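Re: [bench-talk] So who's losing hours to the arm?

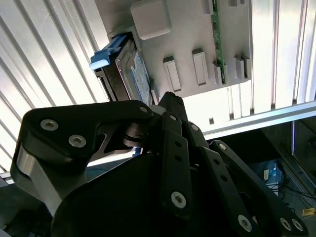

Drive bay on one of the grey chassis, fingers up by the drive.

Hi all,

Farzana Jafri wrote:
> We keep hearing from the Jundberg people that their teardown line
> is "going automatic" and that everybody will be moved to something
> better. Nobody over there can say what the something better is. You
> folks at Laddale are further along than we are, so tell us plainly:
> who is losing hours? And do the techs still get to touch a
> computer, or do they just stand and watch?

Okay Farzana, fair questions, and I've been meaning to write this up for weeks anyway (sorry, it got long).

Hours first. On my shift no one has been cut. We had 2 people pulling drives all day and now we have the arm on drives, with those same two splitting their time between the cell and the grading bench. What did go away is the overtime. We used to get a Saturday whenever a big lot landed, and the last lot was 338 machines and there was no Saturday. I liked those Saturdays! My truck payment liked them too. Management talks about that as a win and I get why, but if you're bargaining over this at your place, bring up overtime before the thing is bolted down. We waited until August to raise it and by then the schedule was set.

As for touching computers, yes, plenty. The latch is the fussy part. You look at that blue handle and think, well, a kid could flip that, and a kid could, but a kid can feel when it's stuck. When a drive is jammed or somebody upstream has bent the tray, the cell stops and the light comes on and one of us goes over and does it by hand. Some mornings that's twice, some mornings I never get my coffee. We keep a notebook of stops next to the screen, and I'd push hard for one of those, a paper one that belongs to the techs, because the software log only says "fault" and the monthly meeting runs on whoever has the better notes.

My thumbs are a lot happier, I'll say that. 1,878 drives in one month by hand was my personal record and I couldn't open a jar that whole week.

The part I don't love is the pay grade. We're clearing faults and re-teaching positions now, and we're still classified as disassembly. The Melemar site got a new title for it (cell tech, I think?) with a bump, so it can be done. Ours is "under review." If anyone from Melemar is reading, could you post the wording? The Abbasi crew asked me for it too.

Farzana, come by if you can get a day. Bring closed-toe shoes, they will turn you away at the door otherwise.

More when I hear about the grade.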